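Dralness 2 Folding Camera: Owner's Guide
Print this page | E-mail this page
Updated September | By the Dralness help desk

Section 3. Loading Your First Roll
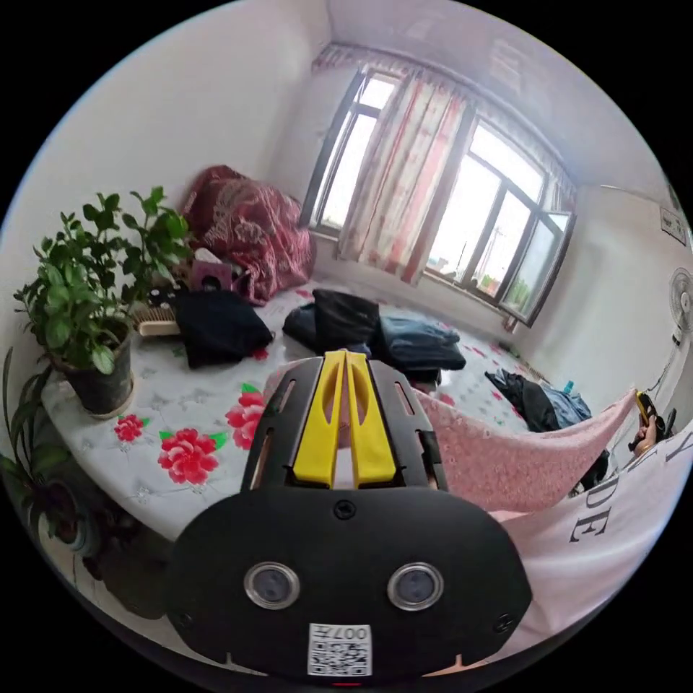

Loading a medium-format camera is a slower business than dropping in a memory card, and we hope you'll come to enjoy it as much as we do. Give yourself ten quiet minutes the first time, and pick a spot where you can set down the camera, the film and the empty spool without anything rolling off onto the floor. A made bed is a fine place to work, and plenty of our customers load there on the morning of a trip. If your sheet has a busy print, say big pink-red flowers with green leaves on white, put a plain towel over it first, as the little paper band that holds the film closed is very good at vanishing among petals. A kitchen table does just as well, so long as it's out of the sun.

What you'll need

One roll of 120 film, still in its wrapper. One empty take-up spool (there's one in the box with your camera, tucked under the strap). Clean, dry hands.

Loading the film

1. Close the lens cover and set the shutter lock to the red dot. You can load with the shutter unlocked, but it's awfully easy to lean on the release while you're fussing with the spool.

2. Slide the back latch toward the hinge and let the back swing open. It's a little stiff on a new camera. Steady pressure will do it, so please don't pry with a coin or a screwdriver.

3. Check that the empty spool is on the winding side, which is the side with the large knurled knob. If it's on the other side, pull out the small peg underneath, lift the spool free, and move it over. You should feel the knob's key drop into the slot in the spool end. Give it a gentle turn to be sure.

4. Unwrap the film and break the paper band. Keep a thumb on the roll from here on! The backing paper loves to spring loose, and once it has loosened, light can creep in along the edges and fog the first few pictures.

5. Set the full roll in the empty side and push the peg back in.

6. Draw the paper tongue across the rollers, with the colored side facing you, and tuck it into the long slot of the take-up spool. Turn the knob until the paper is snug and running straight. If it wanders to one side, back it out and start again. Everyone does this once or twice, and no harm comes of it.

7. Keep winding slowly until the arrows on the paper line up with the two marks beside the film gate, and then stop.

8. Close the back and press along the edge until you hear the latch click.

9. Open the little window cover and wind on until the number 1 shows. Close the cover again. You're ready to shoot.

CAUTION: Never open the back partway through a roll, even for a peek. If you think the film has jammed, see Section 7 before you do anything else.

CAUTION: Do not force the winding knob. If it stops hard before the end of the roll, the paper has most likely folded over on itself.

Note: Cameras with a serial number below 1562 have a slightly narrower film channel. Thick-backed film such as Durov Pan can drag in these. Wind a little more slowly and you should be fine. We'll also fit the newer channel for you at no charge, and you only pay the postage one way.

Note: The Bretmont panoramic mask, if you bought one, has to go in before the film does. Fit it between steps 2 and 3, with the notch toward the hinge. The mask changes the frame spacing, so use the lower row of numbers in the window when you wind on.

A word about the light meter

The clip-on Lemma meter isn't needed for loading, but this is a handy moment to set its film speed dial, while the box is still in front of you. Tear off the end flap of the film box and slip it into the holder on the camera back. Three weeks from now, when you can't remember what you loaded, you'll be glad to have it there.

Next: Section 4, Focusing and Your First Picture

Print this page | E-mail this page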